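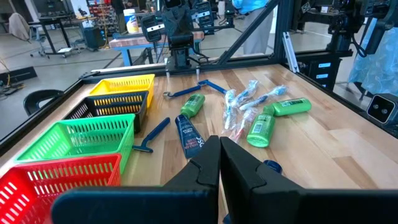

Four baskets and a bathroom drawer
Posted May 11, 2022

The toiletries drawer at the Laltthorpe share house had reached the stage where you opened it with a shoulder. Last September I wrote that I would sort it "over the long weekend", and did not specify which one. Well, out it all came. Razors, green bottles, toothbrushes still in their wrappers, bought by people who were sure we had none.

The baskets are the small mesh ones, red, green, black and yellow. I wanted four in a sensible grey. The shop had colours, and the colours have grown on me, the way mould does.

The system, such as it is: one kind of thing to a basket, and no basket called "miscellaneous". We had a miscellaneous basket in the Hisar Street flat and it ended up holding a bike pump and 2 kinds of grout. 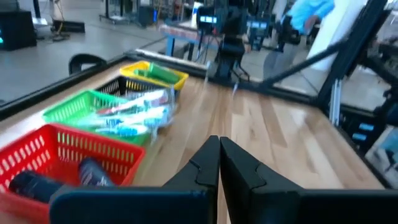
Dark cylinders in the red basket, and the slender white and blue things resting across the green one.

Everyone in the house agreed on the toothbrushes and then fell out over the bottles. Is a bottle filed by what it is, or by who'll be cross when it's moved? I favour the first. The Obi method, which I read 800 pages of on a train, favours asking each object how it feels, and I'm not doing that with a disposable razor.

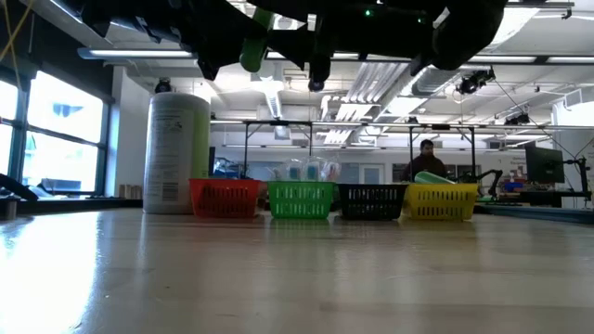 Tall things are still the weak point. A basket this shallow will take a tall bottle the way a hammock takes a ladder, so anything of real height gets to stand beside the row and feel superior. I've looked at deeper baskets in the same range. They come in a set of three, naturally, and none of them is yellow.

Next up is the linen cupboard, which has a door that shuts and can therefore wait. If you've got a favourite way of storing hot water bottles, leave it in the comments.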